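Week 2 notes: sharing a folder between two computers at home

OK, so last week we got everybody online, and this week I want your two machines to talk to each other. Before you touch any settings, check that both are on the same network. I know it sounds silly, but half the emails I get are from people whose laptop has hopped onto the guest Wi-Fi — guest networks usually keep devices apart on purpose!

Next, give each computer a name you'll recognize. Mine are Midel (the desktop) and Prokotby (the old laptop, don't ask). You'll find the name under Settings, System, About, and you'll need to restart after you change it.
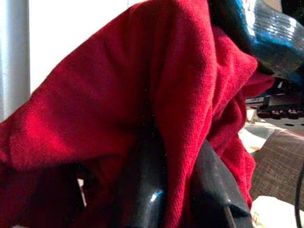
Then make a new folder just for sharing. Please don't share your whole drive! Right-click the folder, pick Properties, open the Sharing tab and add the people who should get in. Read access is plenty for most of them. Yanling Deng asked in July if a password is really needed at home, and my answer is still yes.

On the other machine, open File Explorer and type two backslashes and the computer name into the address bar. If nothing shows up, make sure the network is set to Private and that network discovery is on.

For Monday: copy 50 photos across over Wi-Fi, then again with a cable, and write down both times. Questions go to me or Jinfeng Qiu.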